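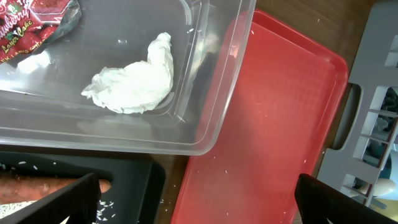 Clear tub with the paper in it, red tray alongside.

Kitchen & Table > Storage and Cleaning > Plastics

Clear plastic tub clouding, and white bits stuck in a textured tray

Posted 2019-09-16 by Otska

I have two items that live on the same wooden table and get used for snacks and packed lunches. One is a large rectangular tub in clear plastic, no lid, bought from Holholm. The other is a shallow red serving tray with a raised lip and a very fine grid pattern moulded into the surface.

The tub gets wiped with kitchen paper after use. It is developing a haze on the base, visible mainly when light falls across it at a low angle. Washing does not remove it. Wrapped cakes go in it most of the time (there is a strawberry layer cake wrapper at the corner in the photo) but sometimes they go in unwrapped, and the icing sets hard.

The tray has a different fault. Small white specks collect on it, mostly in the middle and towards the lower part. They look like grains of rice, and rice is served off it, but some of what I find after a wash feels more like scale when scraped with a fingernail. A flat sponge passes over the top of the grid and leaves whatever is in the grooves.

Water here is hard. I can use a dishwasher for either item if that is advisable. Neither has a marking on the underside that I can read.

1. Is the haze on the tub a deposit or is it wear?
2. What gets into the tray texture without scratching it?

Villine
Posted in reply

Establish what the haze is before treating it. Put a teaspoon of white vinegar on one patch of the base, leave it for ten minutes, rinse with cold water and dry with a soft cloth. If the patch is clearer than the plastic around it, you have limescale and the whole base can be done the same way, one part vinegar to three parts water. If there is no difference, wash a second patch with washing-up liquid and hand-hot water to rule out a grease film. If that also makes no difference, the surface is scratched.

My guess is scratching, at least in part. Kitchen paper is wood fibre and is harder on clear plastic than people expect, particularly when it is used dry over sugar. Set icing is abrasive. Soak it off first and use a microfibre cloth.

Fine scratches can be reduced with a plastic polish, but I would not do that on a surface that touches unwrapped food. Put a sheet of baking parchment in the base and accept the haze.

Do not put the tub in the dishwasher until you know the plastic. Some rigid clear types craze in a hot cycle, and once the fine cracks are there they stay. Also keep it away from surgical spirit and anything sold as glass cleaner.

For the tray, use a soft nylon brush. A nail brush or an old toothbrush will do. Work along the grid in one direction, then across it at right angles. Cooked rice should be left to soak for 17 minutes or so before brushing, or left to dry completely and knocked off. Half dry is the worst state to tackle it in, as it smears into the grooves.

Edit: I see you wanted no hedging on the soaking time. Anything over a quarter of an hour is enough.

Ansari
Posted in reply

Just put both in the dishwasher on the top rack. Mine have been going in since last November and they look fine. Red plastic might fade a bit but it is only a tray.

Holholm's own tubs are cheap enough to replace anyway.

Otska
Posted in reply

Vinegar patch tested as described. Slight improvement on the patch, so there is some scale, but with a torch held low there are also fine lines running lengthwise, which is the direction I wipe. Both causes, then. I have changed to a cloth.

The toothbrush cleared the tray. Two specks near the rim would not shift with water and came away with diluted vinegar. The rest was rice.

I will not be trying the dishwasher on the tub.

Related in Plastics
Yellowing on white chopping boards
Removing label adhesive from clear boxes
Is 400 grit too coarse for acrylic?
Tray slides on varnished table, what to fit underneath
Smell of onion in lidded containers (132 views)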